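Jozefína Brabec
27/02/2022

Some thoughts on owning a rack for six plastic wine glasses, from a woman who owned no rack for 45 years and was fine.

First, it takes up more counter than six wine glasses do. I have tested this. Six glasses standing on their own feet fit beside the toaster. Six glasses hanging from gold wire need the toaster to go live somewhere else.

The toaster lives on the fridge now. We wave to each other in the mornings.

The rack came from Flelisell, the shop in Lirnombridge that sells you a candle while you're waiting to return a candle. I went in for a doormat.

You hang them upside down, feet in the air, bowls toward the counter. Anybody who has put away stemware knows the two schools on this. My mother is school one (rim up, dust be damned). My aunt is school two (rim down, flat on the shelf, trapping whatever smell the cupboard had in 1987). Hanging is supposed to make peace between them. They have both seen it and they both hate it.

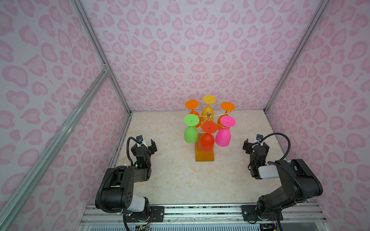 My one real question is about color order. Orange, yellow, orange in back and green, red, pink in front is how I would do it. Put the red in the middle and it looks like somebody made a decision.

My sister says a set of six with two oranges is a set of five and a mistake. I say it means two people can fight over whose orange is whose, and that is most of what goes on at our parties anyway.

Colored glasses exist so you don't need those little charms on the stems. You remember your color. You say "I'm green" out loud to a room, like a person with a calling. Then you put green down next to the chips and pick up yellow for the rest of the night.

I have been yellow at 2 parties where I arrived as pink.

A word about hanging them. The foot goes above the wire, the stem goes into the curl, and you let go only when you feel it settle. Let go early and you learn how well plastic bounces. Very well. It bounced under the stove at our place in Skiltotstead and I needed a yardstick and a flashlight.

Also, do the back ones first. I know this and I still do the front ones first, every time, and then I'm threading a wine glass between two other wine glasses with my elbow up by my ear.

You can do it one-handed if you're showing off. Two hands is better, one on the bowl and one ready at the skinny end. The bowl is the part that feels secure. The foot is the part that swings around and takes out its neighbor.

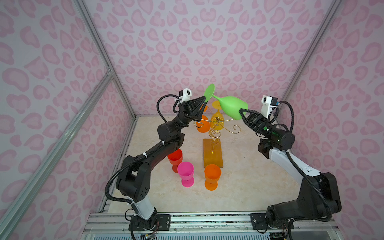
Green is always the first one off and the last one back on. I can't account for it. If I come into the kitchen after people have been over, there's a gap on the rack and green is on a windowsill with a lime in it.

Several of you have asked if they go in the dishwasher. Mine did. Top rack, where they fell over like bowling pins and filled up with gray water. I wash them by hand now – another thing the toaster never asked of me.

Someone named masilela_fan wants to know why I didn't get the Masilela, the one that goes under the cabinet and slides. Because I rent. Because it takes screws. Because I read 271 reviews of it and came out the other side wanting to lie down.

And yes, I do see that the gold hooks look like a plant that grew up near a casino. I like them. Curly wire is having a bad decade and I intend to stand by it.

Dusting the curls: old toothbrush. Dry. I tried a damp cloth and spent a whole podcast getting it back out of the wire.

If you've got real glass stemware, I'd check how much play there is in the hook before you trust it with the good stuff. I have no good stuff. I have six cups in the colors of a fruit stand and I sleep like a baby.

Update: my mother has stopped by and turned one of them right side up next to the rack. She left it there, rim up, and went to look at the garden.

It was orange. I haven't decided which one.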